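**Entryway Storage Project, Velville — Progress Report to the Gikier Fund, May**

The grant supports shoe storage and tidier entryways at the Sekanthorpe residence in Velville. Work during the period covered the ground floor and the first half of the upper floor.

Of the 19 entryways in the plan, 15 now have a rack in place. The remaining four are awaiting a delivery of shelf boards from Gökçe, expected before the end of next month. Spending stands within the approved budget, and no change to the schedule is requested.

Residents were asked to sort their footwear before each rack was set up. Some 100 pairs in good condition were set aside for donation. Worn pairs were discarded by their owners.

Use of the racks varies. Closed shoes are generally returned to the shelf, while slides and other house footwear tend to be left beside it — a pair of pink slides in front of the rack, with black shoes on the board behind, is a typical arrangement.
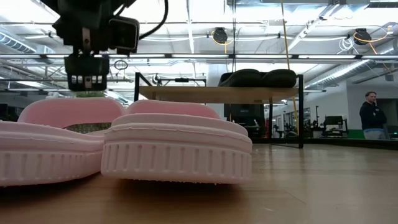

A lower tier for slides has been priced and would add 10 percent to the cost of each rack. We ask the Fund to indicate whether this may be met from the existing reserve. The upper floor will be completed first in either case, and residents' comments on shelf height will be included in the next report.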